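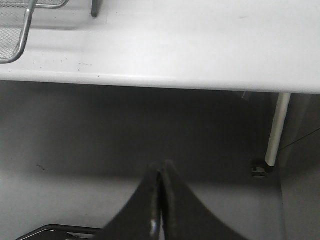 # Why Crumbs Go Stale

A fresh slice of bread is soft. Leave it out overnight and it is hard by morning. Most people say the bread has dried out. Drying is one part of the answer.

## What bread is made of

Bread is mostly flour and water. Flour contains a lot of **starch**. Starch comes in tiny grains, too small to see without a microscope. Inside each grain are long chains of sugar units joined end to end.

In raw flour the chains are packed in tight rows. In a hot oven the grains take in water and swell, and the rows come apart. The loose, wet chains make the inside of the loaf soft.

## What happens as it cools

When the loaf cools, the chains slowly line up again. Scientists call this **retrogradation** (RET-ro-gra-DAY-shun). The rows are stiff, so the bread feels firm. This happens even in a sealed bag, where very little water can get out.

Water also moves from the soft middle to the crust. The crust turns leathery. In open air, some of the water then leaves the bread completely.

## Why small pieces dry faster

Water leaves through the outside of a piece. A crumb has a lot of outside compared with its size, so it dries much sooner than a loaf.

## Try it

You need one slice of bread and a bag that closes.

1. Cut the slice into 4 equal squares.
2. Put one square in the bag and close it.
3. Leave one square on a plate.
4. Put one square on a second plate in the refrigerator.
5. Break the last square into crumbs on a third plate.
6. Press each piece gently after 12 hours. Write down how it feels.

Do not eat the test pieces.

## Words to know

- **Starch:** a food store made by plants.
- **Retrogradation:** the lining up of starch chains after cooking.
- **Crust:** the outer layer of a loaf.

*Wevamley Kitchen Science, sheet 11. Revised 2023-07-13.*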